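Does cold weather really make your joints ache?
General Health > Aches, Pains and Grumbling

quezada_k
My mum announces rain by her left knee. She has done it since I was small, and she is never wrong, chiefly because when it stays fine she says the rain went round us. My physio, Costel Nedeljković, is a polite man and says the evidence is "mixed". I'd like to know what the rest of you reckon. Is it the cold, the air pressure, or just a good excuse to stay on the couch?

henska
Pressure. When the barometer drops, the tissue around the joint swells a touch and you feel it. My rheumatologist explained it to me with a balloon.

FlatWhiteHarker
A balloon is not a study, henska. The pressure change from a passing front is small. You'd get much the same going up in the lift of a tall building, and I've yet to see anyone hobble out on the top floor clutching a hip. 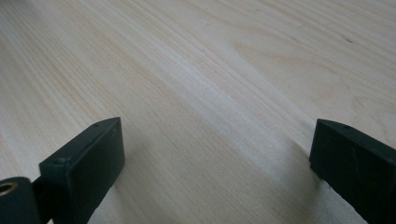 What I do believe is that people move less in August. I certainly do. I sit like a sack of spuds for three months, stiffen up, then blame the Bureau. If I walk to the shops and back each morning, my knees behave whatever the sky is doing.

henska
Some of us have hobbled out of lifts, thanks. And I walk every day, 40 minutes, rain or shine. Still hurts more before a change comes through.

Chaltu Derese
I kept a pain diary for a winter, with a score every night before bed, and I was strict about not looking at the forecast. Afterwards my daughter lined it up with the weather records. The match was rubbish. My worst week was glorious sunshine and also the week my sister stayed with us, so draw your own conclusions.

quezada_k
Chaltu, I'm not showing that to Mum. She has a sister too.

flikau
Being sore and noticing you're sore are separate matters. On a warm day you've got the garden and the dog to think about. On a grey one you've got your knee. My nan was 80 and swore by a hot water bottle and complaining loudly, in that order.

For what it's worth, my winter list, in no order of merit:

1. Warm the joint before you ask anything of it. I do mine with a wheat bag while the kettle's on.

2. Break up the sitting. I get up at every ad break, and if there are no ads I get up when the plot sags. 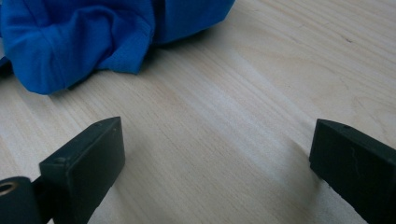 3. Wear the thermals. Vanity is for people with cartilage.

FlatWhiteHarker
Agree with flikau on all of it except the wheat bag. Mine smells like burnt porridge.

henska
You're overheating it. Two minutes, tops.

Javiera Durán
Slight detour -- if a joint is hot, red or properly swollen, please don't sit at home debating the weather. I did that with a toe and it was gout.

quezada_k
Noted, and sorry about the toe. Mum has now read the thread over my shoulder. She says you're all very clever and to bring the washing in by four.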